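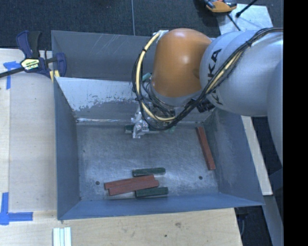 A KUKA robot arm with its gripper in a metal bin. The bin holds red and green blocks.

Teaching a robot by showing it

Most factory robots follow a program. A person types in every position the arm must reach, and the arm repeats those positions in the same order each time. This works well when every part arrives in the same spot.

It works poorly when parts are lying in a bin. Blocks in a bin can point in any direction, touch each other or rest against a wall. Writing a rule for every possible arrangement would take a very long time. Another method is to show the robot what to do and let a computer learn from the examples. Engineers call each example a demonstration.

Two ways to show a robot

The first way is by hand. The operator switches the arm to a mode in which its motors hold up its weight but let it be pushed. The operator then takes hold of the arm near the wrist and guides it through the job. Sensors in the joints measure the angle of each joint many times a second, and a computer stores the numbers.

The second way is by remote control, also called teleoperation. The operator stands outside the work area and moves a hand controller. When the controller moves left, the arm moves left. A button opens and closes the gripper. Large arms are often taught this way, as they are heavy and can injure a person standing too close.

What is in the work area

The arm is made of stiff sections called links, connected by joints. In the photograph, one joint has an orange-brown cover and the links are silver-grey. The black cables and the cream-yellow hose run along the outside of the arm. They need some slack, or they would pull tight when the wrist turns.

The metal part below the wrist is the gripper. There is a green block at its lower end. The other two green blocks are grouped with two red ones, and a third red block lies by itself near the right side. A block on its own is easier to grip, as there is space on both sides of it. Blocks that touch are harder.

A clamp grips one corner of the bin. Clamps are used to stop things from shifting. If a bin moved partway through a set of demonstrations, the stored positions would no longer match it. Coloured tape on a table can mark where an object belongs, so it can be put back in the same place.

How many examples are needed?

The number depends on the task. In the Lepik block-picking project at Malwood, operators recorded 272 demonstrations. Each one lasted up to 45 seconds. The blocks were mixed up between recordings so that the computer did not learn only one arrangement.

Words to know

Demonstration: one recorded example of a task.
Gripper: the part of a robot that holds objects.
Joint: a place where a robot arm can bend or turn.
Link: a stiff section between two joints.
Teleoperation: controlling a machine from a distance.

Page updated May 11, 2018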